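Stella, a training kit for two-armed robots: a long look after a season of use

I have put off writing about Stella because I kept changing my mind about it, and I'd like to be fair to the people at Inskip who put it together. So make a cup of tea, because this is going to be one of my longer ones.

Stella is a method first and a box of software second. You show a pair of robot arms how to do a job by guiding them through it yourself, the arms record what their cameras see and where their joints are, and a model learns to carry on from there. Plenty of kits do that now. What Inskip adds is the bit they call "late correction". Once the model has had its first round of training you let it have a go, and the moment it starts to wander you take over, put it right and hand control back. Those short rescues go back into the training pile with extra weight, and you train again.

I was doubtful, I'll admit. We had tried something similar in our workshop at Girenbridge the August before last and got very little from it beyond sore shoulders. But the Inskip write-up was clear and modest, and the Bullville lab had repeated the main result on their own arms, so I thought we might as well see for ourselves.

Setting up took us 3 days, most of which went on cables and on getting the two arms to agree about where the table was. The guide is good on the software and rather thin on everything you have to bolt down. If you have never lined up a wrist camera before, set aside a quiet afternoon and be kind to yourself!

Our chosen job was glassware: pick up a stemmed glass by the foot, turn it over and set it in a rack. It sounds like nothing, but the foot is a thin target and the bowl swings about when the wrist turns, so a grip that is only slightly off at the start becomes badly off by the end. We recorded 26 demonstrations, trained overnight, and the first model was frankly a bit hopeless. It reached nicely and then closed its fingers too early, again and again, with great confidence.

Then came the corrections, and this is where I warmed to the thing. We did 2 rounds, 17 rescues in each, and the change in how the arm approached the foot was lovely to watch. It slowed down near the end and squared itself up before closing. I can't give you a tidy success rate, as we moved the rack halfway through (my fault), but the early closing all but vanished. 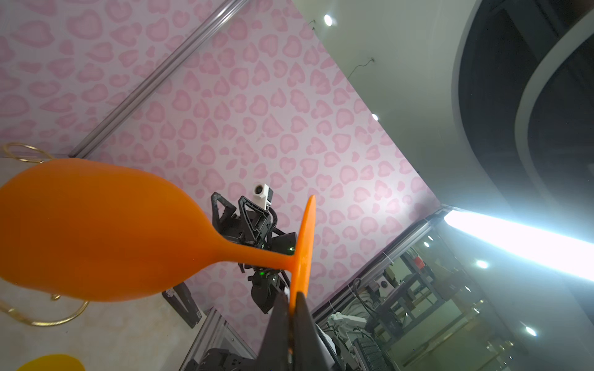

Reviewed by the Workshop Editor, Girenbridge
Mar 9, 2023

An orange silicone wine glass suits this sort of work very well, and I'd suggest one to anybody starting out. With the foot pinched between the fingers and the bowl upside down, you can judge the grip from the wrist view far more easily than you would with clear glass, where half the outline disappears into the background.

Now for the grumbles. The weighting of the corrections is set by a single number in a settings file, and the guide says only to "adjust to taste", which I found maddening. Too high and the model seems to forget the easy first part of the job. The replay viewer is also slow with two arms' worth of video, and it loses your place whenever you switch cameras.

I'd have liked a plainer word on how far the result stretches, too. The write-up tests on objects of much the same shape, and so did we, so I can't tell you how it would manage a mug or a bowl. I have asked Bullville whether they plan to try, and will add a note if I hear back.

Would I keep it? Yes, and we have. If you already own a pair of arms and have patience for a second round of training, Stella is well worth your time, and the correction method could be borrowed even if you prefer your own software for the rest. If you want something that works from the first evening, I'd wait for the next version and hope they mend that viewer.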